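双臂搬运垃圾袋：一个学生机器人社团的项目访谈

Kuvton是一个由本科生组成的机器人社团，挂靠在学校的机械与自动化学院，不设专职教练。过去一个学年，社团的主要精力放在一个双臂操作课题上：让两条机械臂在普通办公房间里处理黑色塑料垃圾袋，包括从地面夹起、提离、转移以及挂到墙面挂钩上。项目内部代号为Nunusora。本文根据与项目负责人的一次长谈整理，应社团惯例，受访者不署名，下文称“负责人”；涉及软件的部分由控制组的一名成员补充。

选题来自去年九月的一次内部评审。当时社团刚结束一项比赛，比赛用的是刚性工件，方块和圆柱，位姿可以用一个六维向量描述。负责人说，评审会上有人提出，继续做刚性抓取能学到的东西已经有限。“方块抓得再快，误差模型还是那一套。我们想换一种没有固定形状的对象，逼着自己把感知和控制重写一遍。”

候选对象有毛巾、电缆、塑料袋三类。毛巾的公开资料较多，电缆对末端精度要求过高，最后定了塑料袋。控制组成员的解释更具体一些：“黑色塑料薄膜对深度相机很不友好。表面反光，褶皱多，深度图上会出现成片的空洞。毛巾没有这个问题。我们当时觉得，既然要练感知，就选一个感知最难的。”

硬件方面，社团没有自行设计机械臂，使用的是学院实验中心提供的两条臂，社团自己做的是安装底座、夹爪指尖和线缆走线。夹爪为平行两指式，驱动部分沿用原厂方案，指尖改过四版。第一版是平面金属指，夹薄膜时打滑；第二版贴了硅胶垫，摩擦够了，但松开时薄膜会粘在垫子上，袋子被带走；第三版把硅胶垫缩小到指端；第四版调整了指端倒角和垫片厚度，一直用到现在。

“四版听起来不多，每一版都要重新标定。”负责人说，“指尖长度变了，工具坐标系就变了，手眼标定要重做，示教数据里的末端位姿也要换算。第二版换第三版的时候，我们漏了一次换算，有一批数据在高度方向上整体偏移，训练出来的策略总是夹空。查了两个星期才查到。”

漏换算的那批数据后来没有删除，通过修正偏移量恢复使用。社团此后规定，任何机械改动必须在日志里写明工具坐标系版本号，数据文件头也要带上同一个版本号，读取时不一致就直接报错退出。

底座由Tolholm加工，这是一家离学校不远的小型机加工厂，社团此前的比赛车架也在那里做。底座的主要要求是刚度。双臂同时受力时，如果底座有弹性变形，两个末端之间的相对位置会漂移，而提袋动作对相对位置比对绝对位置更敏感。负责人提到，最初的图纸用薄板折弯，加工厂看过之后建议加厚并增加筋板。“他们没有做仿真，凭经验说的。我们回来补了有限元分析，结论和他们一致。”

数据采集采用遥操作方式。操作者手持两只主手，从臂跟随，同时记录关节角、夹爪开度和相机图像。一次完整示范从双臂处于初始位姿开始，到袋子到达目标位置、夹爪松开并退回为止。截至访谈时，项目共采集有效示范1386条，其中468条涉及挂袋，其余为地面夹取和转移。采样频率定为20赫兹，图像与关节数据按时间戳对齐。

采样频率的选择在组内有过争论。控制组成员回忆，最早希望用更高的频率，理由是夹爪闭合瞬间的接触过程很短。“但是图像跟不上，存储也跟不上。后来我们把关节数据按高频单独存了一份原始文件，训练只用降采样之后的。到目前为止，高频那份只在排查故障的时候打开过。”
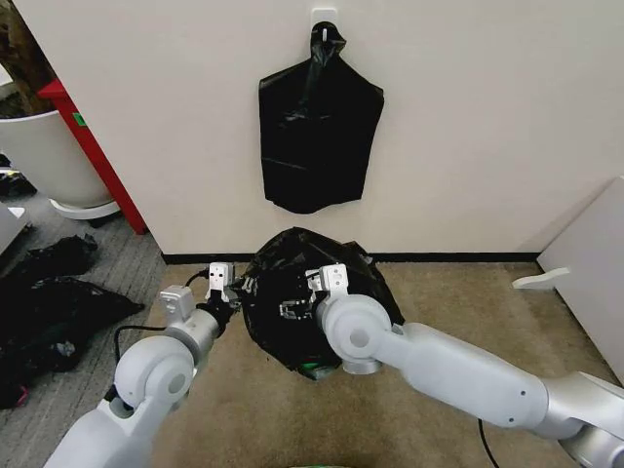
关于双臂如何分工，项目前后有两种做法。早期指定一条臂为主臂，负责夹紧，另一条臂只做支撑。这种做法编程简单，动作也容易解释，缺点是袋子一旦偏向支撑臂一侧，主臂需要跨过中线去够，容易与另一条臂发生干涉。后期取消主从关系，两条臂各自从所在一侧接近，由策略网络同时输出两组末端位姿，再由底层做碰撞检查。

“取消主从之后，成功与否更依赖示范的一致性。”负责人说，“有的操作者习惯先合左爪，有的习惯先合右爪，有的两边一起合。三种都能把袋子提起来，混在一起训练，策略就会犹豫，表现为夹爪在接触前反复开合。”

组内的处理办法是制定操作规范。规范规定了接近顺序：双臂先移动到袋子两侧上方，停顿，下降，左爪先合，右爪后合，确认两侧均有薄膜在指间，再提升。规范还规定了失败的处理方式：如果一侧夹空，允许在原位重试一次，重试过程保留在示范里；如果两侧都夹空，整条作废。重试过程为什么要保留，控制组成员认为这是项目里比较有价值的一点。早期只保留一次成功的示范，策略在遇到夹空时没有任何可参考的行为，会带着空夹爪继续执行提升动作。加入带重试的示范以后，这一现象减少，但也带来副作用，策略偶尔会在已经夹住的情况下松开重来。目前通过调整两类示范的采样权重来控制，权重靠手工试出来，没有理论依据。

感知部分经历了一次较大的返工。第一套方案试图从深度图中重建袋子的表面网格，再在网格上搜索抓取点。由于前面提到的反光问题，网格质量不稳定，同一个袋子不动，连续两次重建得到的抓取点可以相差一个指宽。第二套方案放弃显式重建，直接以彩色图像作为输入，深度只用于估计地面高度和墙面位置。

“放弃网格的时候有人不太情愿，那部分代码写了将近一个学期。”负责人说，“但是数据摆在那里。地面和墙面是平的，深度相机对它们很可靠，那就只让它做可靠的事情。”旧代码仍然保留在仓库中，作为新成员入组时的阅读材料。

挂袋是几个子任务中难度最高的。挂钩尺寸小，袋口处的薄膜叠在一起，从相机角度看只是一小块颜色相近的区域。动作上要求末端带着薄膜绕过挂钩，而薄膜会在重力下自行移动，末端位姿与薄膜位置之间没有固定关系。组里把挂袋拆成三段：提升到挂钩高度，水平靠近墙面，下压并松开。三段分别评估，分别记录失败原因。按照控制组成员的说法，失败主要集中在最后一段，“松开的时机早了，袋口还在钩子外面；晚了，夹爪退回时把袋子一起带下来”。

他们试过在指尖加触觉传感器来判断松开时机，样件装上以后指尖变厚，插不进薄膜与墙面之间，只好拆掉。现在的替代办法是读取夹爪电机电流和臂端关节力矩，下压后若力矩变化超过阈值，就认为薄膜已经搭在钩上。阈值对袋子重量敏感，空袋和装有物品的袋子需要用不同的值，系统目前不会自动判断，由操作者在启动前选择。

线缆管理在访谈中被多次提到。双臂的电源线与信号线需要从底座引出，在臂展范围内留有余量。余量过小会拉扯接头，余量过大则可能进入夹爪工作区。负责人说，项目初期约定由当天值班的人检查走线，执行得并不好，后来把检查写进了启动脚本，不逐项确认就无法上电。“脚本不能代替人看，它只能保证人停下来看一眼。”

安全规定沿用学院实验中心的要求，并增加了几条社团自己的内容：遥操作时须有第二人手持急停；策略自主运行时末端速度限制在遥操作最高速度以下；任何人进入臂展范围前先断使能。社团内部对速度限制有不同意见，有成员认为限速使自主运行的动力学与示范不一致，影响评估结果。负责人承认这一点，但没有放宽的打算。“评估结果差一点可以写进报告，碰到人没法写。”

在课程衔接方面，Nunusora与学院一门名为Lu的项目实践课共用设备。选课学生可以把项目中的一个子问题作为课程设计题目，完成后代码并入社团仓库。工具坐标系版本检查和启动脚本都出自课程设计。共用设备也带来时间上的冲突，期末前后课程占用密集，社团的采集多安排在晚上七点以后。夜间只有室内灯光，图像亮度分布与白天不同，早期模型对此反应明显：白天采集的数据训练出的策略，晚上成功率下降。现在采集计划要求白天与夜间的示范都要覆盖，并固定相机曝光参数，不再使用自动曝光。

谈到评估方法，控制组成员对现有做法不太满意。目前每个模型版本在固定的初始摆放下运行若干次，由人判断成败。塑料袋不可能两次摆成完全一样，所谓固定摆放只是位置和大致朝向相同，褶皱无法复现。“两个版本差几个百分点，我不敢说是模型的差别还是袋子的差别。”他们考虑过用仿真补充，但薄膜的仿真参数难以辨识，计算也慢，试过一轮之后搁置。现阶段的折中办法是让新旧两个版本交替运行，同一个袋子、同一名摆放者，尽量抵消人为因素。

袋子本身也是变量。项目初期使用同一批次的垃圾袋，后来补货时换了厚度，夹爪闭合力需要重新设定。较厚的袋子褶皱少，容易从侧面滑脱；较薄的袋子容易夹住，也容易被指尖刮破。组里现在对每条示范登记袋子批次，刮破的袋子当场更换，不再继续用于采集，因为破口会改变受力方式。

人员方面，遥操作需要一定的训练。新成员先在不带袋子的情况下练习双手协调，把两个末端保持在同一高度平移，再过渡到夹取。负责人不赞成让新成员过早进入正式采集：“动作里的多余停顿、来回修正，网络都会学进去。清洗数据的时间比重新采还长。”审核由两名成员分别回放，意见不一致的示范进入待定目录，不参与训练。

下一学年的计划有两项。第一项是把袋子重量的判断自动化，设想在提升到一定高度后短暂静止，根据关节力矩估算负载，再据此选取松开阈值。第二项是重新设计指尖，在不增加厚度的前提下放入一个简单的接触开关，Tolholm已经拿到草图，正在评估能否在现有指尖上铣出走线槽。负责人对第二项的预期较为保守，走线槽会削弱指端，夹紧时的变形是否可以接受，需要等样件出来以后实测。

数据集是否公开尚未决定。社团倾向于先整理文件格式和标注说明，把早期带有偏移修正的那部分单独列出。控制组成员目前在做的，是给每条示范补上指尖版本和袋子批次两个字段，早期的记录分散在纸质值班本里，需要逐页录入。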